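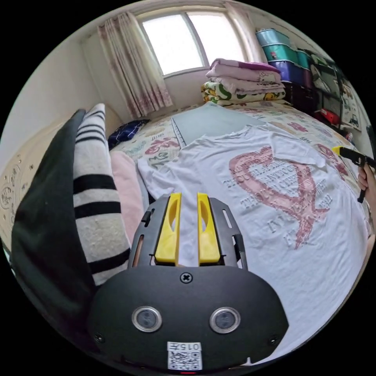 成人乙肝疫苗第二剂逾期未种，是否需要从第一剂重新开始？

已完成且记录有效的剂次予以承认，从中断的剂次起补种，后续剂次之间仍须满足最小间隔。

以上问答经会议确认，作为各接种点前台及电话咨询的统一口径，替换旧版说明中“超期者请重新登记”的表述。旧版说明于本次纪要发出后停用，已张贴的由各点自行撤下。

成人乙肝疫苗补种工作协调会纪要

时间：四月，下午
地点：Assunção 接种点二层会议室
参会：Assunção、Rultgate、Sadard 三个接种点负责人，登记组，冷链组，数据组
主持：登记组
记录：数据组

一、上次会议事项核对

1. 各点咨询口径不一致。已处理，见文首。
2. 登记系统 Alari 中“剂次”字段可手工覆盖的问题。部分完成。护士工作站已关闭覆盖权限，登记台仍保留，待本次会议决定。
3. Rultgate 接种点冰箱温度探头位置调整。已完成，探头由蒸发器附近移至中层货架，移位前后的读数曲线已存入冷链组共享目录。
4. 接种后血清学检测的转介单格式。未完成，转本次第五项。

二、补种间隔的系统校验

登记组说明现状。Alari 目前以“建议日期”作为唯一判断依据，早于建议日期的预约一律弹出提示，操作员可点击忽略。该提示未区分“早于建议日期但已满足最小间隔”与“未满足最小间隔”两种情形，导致忽略操作频繁，真正需要拦截的记录混在其中。

讨论后确定如下规则：

（1）第一剂与第二剂之间，最小间隔为 28 天。以接种日期计算，第一剂当日记为第零天。
（2）第三剂同时校验两个条件，即与第二剂的间隔、与第一剂的间隔，具体数值按所用产品现行说明书及本地程序录入参数表，不写入程序代码。
（3）未满足最小间隔的，系统拦截，不提供忽略选项。确需接种的，由当班医师在工作站单独授权并填写理由。
（4）已满足最小间隔而早于建议日期的，仅显示灰色提示，不弹窗。
（5）逾期不设上限，不触发“重新开始”流程。

Sadard 接种点询问，外地记录只有月份、没有具体日期时如何计算。登记组答复：按该月最后一日录入，并勾选“日期估定”。如据此计算仍满足最小间隔，可直接接种；不满足的，由受种者补充凭证，或改约至满足之日。

Rultgate 接种点提出，部分受种者前后两剂使用不同厂家的产品，系统目前会生成两条独立程序，第二条从第一剂算起。会议认为应合并为一条程序，产品名称与批号逐剂保留。采用特殊剂量或两剂程序的产品不适用自动合并，进入人工审核队列。

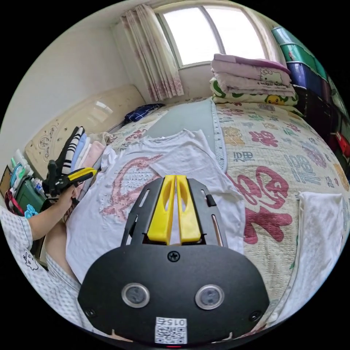 合并规则上线前，数据组先在测试库中对历史记录试运行，输出合并前后的对照表。对照表至少包含受种者编码、原程序编号、合并后程序编号、逐剂日期、产品名称、批号六列。姓名和证件号不导出。三个接种点各指定一名人员复核，发现错误合并的，在对照表末列注明原因代码，不在生产库中直接修改。

三、历史记录抽查结果

数据组报告。从状态为“未完成”的成人乙肝程序中随机抽取 200 份，与纸质接种卡及外院凭证逐份比对。其中 128 份与系统记录完全一致，其余存在至少一项差异。差异类型按出现次数由多到少依次为：

外院接种剂次未补录；
批号录入错误或缺失；
接种日期与登记日期混用；
同一人存在两个档案。

数据组说明，抽样框只包含“未完成”状态，结果不能外推至全部档案。外院剂次未补录在这一状态下本就会偏多，原因是漏录剂次会使已完成者停留在未完成列表中。若以此比例估计全库差错率，结论会偏高。

会议对口径作出限定：抽查结果用于安排补录工作量，不用于接种率报告的修正。接种率报告沿用原方法，在脚注中说明外院剂次可能漏录。

关于第三类差异，登记组查明系由批量导入模板造成。模板中两列日期相邻且标题相近，导入时缺省取第一列。模板已修改，接种日期列改为必填，登记日期由系统自动生成。

四、召回短信与电话随访

现行做法为逾期后发送一次短信，无回应者不再联系。Sadard 接种点试行了短信后加电话随访，流程可行，但通话记录分散在纸质登记本上，无法统计。会议同意在 Alari 随访模块中增加通话结果代码，暂定为：已预约、已在他处接种、拒绝、暂缓、无法接通、号码错误。

其中“已在他处接种”须附凭证方可改动剂次状态；仅有口头陈述的，保留原状态，暂停短信。

登记组提议，召回名单按逾期时间由长到短排序，优先联系逾期最久者。 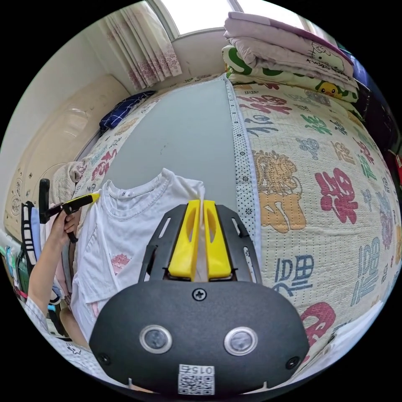
Danish Lashari 不同意这一排序，认为逾期时间长短与感染风险没有直接对应关系，名单应先按职业暴露、透析、家庭内有表面抗原阳性者等登记信息分层，层内再看逾期时间；另外，逾期最久的一批号码失效比例预计较高，放在最前面会占用随访人员的大部分工时。

登记组回应，风险信息字段填写不全，空白者若归入低风险层，可能长期排不上。经讨论，采用折中方案：有明确风险登记者为第一层；风险字段空白者为第二层，首次通话时补填；登记为无特殊风险者为第三层。各层内部按逾期时间排序。号码错误的记录移出电话名单，转由受种者下次到诊时更正。

冷链组提醒，召回集中进行时，各点周转量会上升，排期应与到货计划核对后再发短信。此项由各点负责人与冷链组直接对接。

五、血清学检测转介

接种后抗体检测不作为普通受种者的常规项目。转介单仅用于有检测指征者，由医师勾选指征。单上须列出末剂接种日期和拟采血日期，避免末剂后过早或过晚采血造成结果难以解释。采血时间窗按临床组现行规程印在单据背面。

Assunção 接种点询问，受种者自行检测后持阴性报告来要求加种的，如何处理。会议意见：先核对是否完成全程及检测时间。未完成全程的，按第二项规则补齐；已完成全程的，转医师评估，前台不作答复，也不当场预约加强剂。

六、冷链

Rultgate 接种点冰箱一次低温报警，温度记录低于下限 2 ℃。冷链组核查，报警发生在探头移位之前，涉事货架上存有乙肝疫苗一盒。该盒已隔离，标注“待判定”，未发放使用。乙肝疫苗含铝佐剂，冻结后效力受损，不得以复温代替判定。

冷链组要求：

低温报警与高温报警分开记录，不共用处置单。
隔离品仍须在规定温度下保存，与可用品分格放置，并在库存中锁定批号数量。
判定由冷链组书面作出，接种点不得凭外观自行放行。

判定结果出具后补入本纪要附件，不另行开会。

七、决定与分工

登记组：关闭登记台对“剂次”字段的覆盖权限；向 Alari 维护方提交间隔校验规则及参数表。
数据组：完成程序合并试运行并分发对照表；提供分层召回名单的字段说明。
冷链组：出具隔离品判定意见；核对各点到货计划。
三个接种点：撤换旧版说明；指定复核人员；补录本点抽查中已取得凭证的外院剂次。
随访代码由 Danish Lashari 与登记组共同定稿，定稿前 Sadard 接种点继续使用纸质登记本。

八、遗留问题

外院电子凭证能否作为补录依据，尚无统一的核验办法，目前仅接受加盖印章的纸质件或可现场查询的记录。登记组拟出办法后列入下次议程。

下次会议地点改在 Sadard 接种点，时间由登记组另行通知。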